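2020-11-26, workshop notebook

Wet start, so a bench day. Got the drainage trays for the Kamath garden sorted at last and refilled them with the new mix - 3 parts loam to 1 of grit, which feels gritty enough this time (the last lot set like pudding!). The Enport turf samples are still sulking on the windowsill. Tray 4 has gone yellow at one end and I can't see why, it gets the same water as the others.

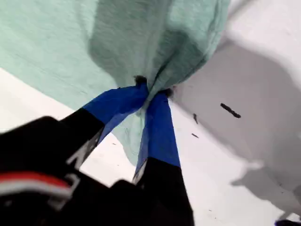 Can we lay the Kamath lawn before January? Only if the ground stays soft, and I'd want the bottom corner forked over and drained first whatever the weather does.

Had a look at the Bumex edger as well. The blade is worn down on one side, so I've swapped it round for now and put a new one on the order list. It still pulls left a bit on the long runs, so go gently if you take it out.
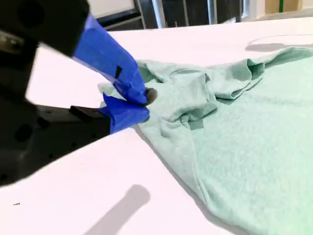 Gripper and green T-shirt on the white tabletop.

Ernivlow job next: 14 box plants to go in along the path, and we're 5 short. Ring the nursery first thing, and ask about the grit while I'm on.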